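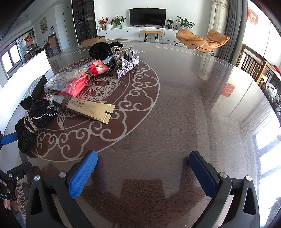

A reader from Flumcombe wrote to me that she stopped using glass cleaner on her table years ago, and that her glass is cleaner now than before. She uses only warm water, a drop of dish soap and two cloths. I was doubtful when I read it, but I tried her method for the whole of November, and now I must agree with her on most points. Below are my notes, with some things I learned in other places.

Why glass gets streaks

Streaks are mostly not dirt. They are what remains of the cleaner when the water has gone. If you spray too much, you cannot wipe it all away, and the rest dries on the glass. The same thing happens with too much dish soap. One drop in a bowl of 600 ml of water is enough for a dining table. When you see foam on the cloth, you have already too much.

Hard water is the other cause. In Sauerland, where I lived as a student, the water was soft and I never thought about this question. Where I live now the kettle turns white in a few weeks, and the table shows it too. For the last wipe I use distilled water from the supermarket. A bottle lasts me a very long time.

The two cloths

The first cloth is for washing. It should be damp, and when you squeeze it over the sink nothing should fall from it. The second cloth is for drying and must be fully dry. I use microfiber with a short pile for the first one, and for the second an old cotton dish towel that has been washed many times. New towels leave lint. Do not use fabric softener on any of these cloths, it leaves a film on the fibers and then the film goes to the glass.

Wash from one side to the other, and dry in the other direction. If a streak is left after that, you know from its direction which cloth has made it.

A round table is easier if you work in slices, like a cake. Do one slice, dry it, go to the next. On a warm day the water dries faster than you can walk around the table, so I do it in the morning before the sun comes to that side of the room.

Vinegar, yes or no

For fingerprints and a light white film, vinegar is good. I mix 300 ml of plain white vinegar with 300 ml of water and keep it in a spray bottle with a label. Spray on the cloth and never directly on the table. The liquid runs to the edge and goes under the glass, and there you will have trouble.

Keep vinegar away from marble and other natural stone. Keep it also away from bare metal edges, where it can leave dull spots if it stays.

Crumbs and water under the glass

If your glass lies loose on wood, sooner or later something gets under it. Small crumbs you can sometimes pull out with a strip of thin card, for example from a cereal box. Push it in flat and draw it slowly toward you.

Water is more serious. Wood that stays wet under glass cannot breathe and it may get a gray or white mark. Lift the glass the same day. Two adults should do this, with dry hands or with rubber gloves that grip well, and you should put a folded blanket on the floor before you start. Stand the glass on its edge on the blanket only if one person holds it the whole time. Then let the wood dry with the window open, a full night at least. A hair dryer is too hot for most finishes.

When the glass goes back, check the little clear pads between the glass and the wood. Mine had become yellow and sticky. I bought a sheet of new ones from Orkeck, 19 pads on one sheet for some reason, and they have held well so far. Old glue comes off with a little cooking oil on a cotton ball. Wait ten minutes, then wash with soap.

Scratches

A scratch you can feel with your fingernail will not go away with toothpaste, whatever you read. I tried it on an old glass shelf and I got a cloudy place with a scratch in the middle. For very fine marks there are polishing pastes. I have one from Cellik and it improved them a little after much rubbing. Ask first if your glass has a coating, as paste can take it off.

Prevention is cheaper. Put felt under vases and bowls and change the felt when it feels hard, for sand gets stuck in it. Keys and coins should have a small tray.

How often

I dry wipe in the evening after dinner and wash two times a week. The reader in Flumcombe washes every day, but she has three grandchildren in the house. She also asked how to get candle wax off glass. Let it become hard, put an ice cube in a plastic bag on it for a minute, and then lift it with an old plastic card held flat.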